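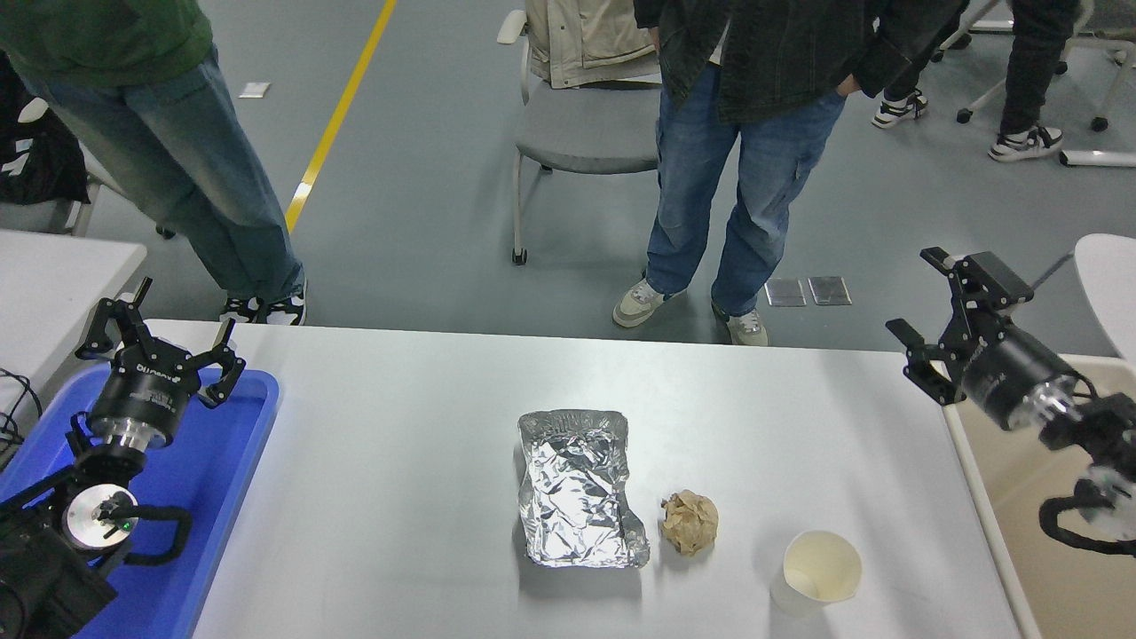 Ostcombe Pilot: Tabletop Clearing Kit
Progress report to the Pillai Fund
Wednesday, September 19, 2018

Status: on schedule, with one item carried over from the last report.

The grant pays for a trial of the Nonotano two-arm kit as a table clearing aid for staff canteens and break rooms. The kit is sold by Trarker as a bench package: two arms with grippers, cables, control software and a year of phone support. We were asked to find out whether a small site could set it up and run it without an engineer on staff, and whether it handles ordinary lunch trash well enough to be worth the rental price.

Work done this period

The kit is installed and both arms are running from the same control program. Setup took two days. The printed guide covers mounting and power well enough, but the pages on pairing the arms describe an older version of the software and we had to call support twice. Trarker has sent us corrected pages, which we have added to the binder.

We have moved from plastic test blocks to real items. The current set is foil-wrapped packages, crumpled brown paper and paper cups. Each run starts with the items set out on a white table between the arms. An operator starts the program and logs the result of each pick as clean, dropped or missed.

We have logged 300 picks so far. Crumpled paper gives the least trouble. It can be gripped from almost any side and it does not matter if it gets squeezed. Cups are good when upright. The default grip force was too high for them and dented the rim, so we lowered it, and the new setting is saved as its own profile.

Foil is the weak point. Of the 300 picks, 44 were dropped or missed, and more than half of those were foil. The shiny surface changes with the overhead lights and the software often places the edge of the package in the wrong spot. Torn foil is worse, as the fingers can catch a loose flap and lift only that. Trarker suggests a matte table cover and a different approach angle. We have tried the angle and saw a small gain. The cover is on order.

Service and support

Phone support has been polite and usually calls back the same day. Replacement finger pads are slower and took 3 weeks to arrive. A site using the kit every day should keep a spare set. We have asked Trarker whether pads could be included in the rental and are waiting for an answer.

Budget

Spending is within the approved amount. The table cover and spare pads come out of the supplies line. No change to the grant is requested.

Carried over

The written operator checklist is still in draft. It was held back until the pairing steps were corrected and will go out with the next report.

Next period

Repeat the foil runs with the matte cover in place. Add cups lying on their sides. Have a member of the canteen staff at Ostcombe run a full session from the checklist with no help from us. The final report, with our recommendation on renting the kit, is due in December.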